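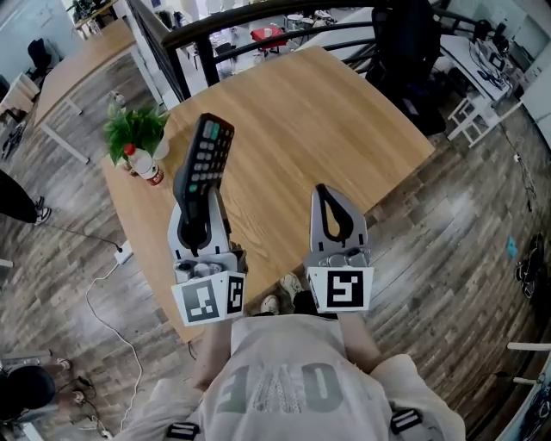 Figure 6. Work at the table with the two hand-held grippers. The left gripper holds a remote control, the right one is open.

6 Safe and correct working at the table

This section gives the rules for the operator and for the second person during a session with the Fusa hand-held grippers. Please read it completely before the first session. The rules apply also to short trials and to demonstrations for visitors.

The harness and the first start of the recorder are explained in section 5. The words "must" and "must not" mark a rule. The word "should" marks good practice, and the session leader may decide differently if it is written in the session log.

6.1 Before you take the grippers

1. Check that the table stands firmly. Press on each corner with the flat hand. If the table moves, put a pad under the leg.

2. Put on the table only the objects which are on the task card, and those which the card names as background objects. Open cups must not stand on the table.

3. Look at the floor on your side of the table. You must be able to make one full step back and one to each side without touching a cable, a power strip or a loose object.

4. Lead power cables along the wall or under a cable cover. Where this is not possible, fix them with floor tape at both ends and in the middle.

5. Close both harness buckles on the shoulders and pull the straps until they lie flat. You should be able to put two fingers between the strap and the clothes.

6. Push the sleeves back if they are wide. A sleeve must not reach the moving fingers of the gripper.

Caution: Wear closed shoes with a flat sole. Do not work in socks or in open sandals.

6.2 Checking the marker cubes

Each gripper carries a cube with black and white square markers. The software Wadora reads from these markers where the gripper is. A loose or dirty cube gives wrong positions, and the error is often found only many days later, when the recordings are already in use.

1. Hold the gripper by its handle and try to turn the cube gently with the other hand. It must not move.

2. If it moves, tighten the screws with the key from the tool bag. Tighten them by turns, a little each time. Do not use a power tool.

3. Wipe the markers with a dry cloth. Alcohol must not be used, it makes the print grey.

4. Hold both grippers in front of you over the table and wait until Wadora shows both as found.

5. Open and close the fingers of each gripper 8 times. The movement must be even and without noise from the joint.

Note: Do not exchange the cubes between left and right. Each one has its own marker numbers. If they were exchanged by mistake, the recordings of that session must be marked as "not usable" — a later correction is not permitted in our procedure.

6.3 Holding and moving objects

1. Bring the open fingers to the object slowly. Close them only when the object lies between both fingers.

2. Long and flat objects, for example a remote control, should be held near the middle. When you hold such an object upright, keep it over the table and not over the floor.

3. Keep the gripper which is not in use open and in a quiet position over the table. It should not hang down beside the body, where the camera can lose its markers.

4. Do not cross the forearms. If the task needs an object from the other side, put down the first object and take it with the nearer gripper.

5. Put objects down. Do not let them drop, also not from a small height.

6. If an object falls on the floor, stop the recording first. The second person picks it up.

Caution: The fingers close with enough force to pinch the skin. Never give an object from a gripper directly into the hand of another person. Place it on the table, open the fingers, move the gripper away, and only then may the other person take it.

Caution: Glass, full bottles without a cap and anything with a blade are not allowed as objects, even when a task card asks for them. Report such a card to Tumaini Gachanja.

6.4 Persons near the table

The operator looks mainly at the grippers and does not see well what is beside or behind. For this reason the following is valid in every room:

— Other persons should stay outside the step area of the operator while the recording is running.
— Who wants to pass behind the operator says it clearly and waits for an answer.
— Every person who can come into the view of the camera must have signed the consent form Fallahi-2 before the session starts. This includes persons who sit at a neighbouring table.
— If a person without the form enters the view, stop and delete the last recording.

In rooms with a railing to a lower floor, no object and no gripper may be held over the railing. The operator should not throw or slide objects in this direction.

6.5 Breaks and end of the session

1. Make a break after 6 tasks, or earlier when the arms become tired. Tired arms are a sufficient reason and need no further explanation in the log.

2. Put both grippers on the table with the fingers open before you open the harness.

3. Open the buckles one after the other and hold the head of the camera with the free hand.

4. Write every fall of an object, every pinch and every loose cube in the log, also when there was no damage.

Changes to this section are approved by Reda Salem at Flaven. Last change: June 4, 2023, points 6.2.3 and 6.3.6. The storage of the grippers and the charging of the batteries follow in section 7.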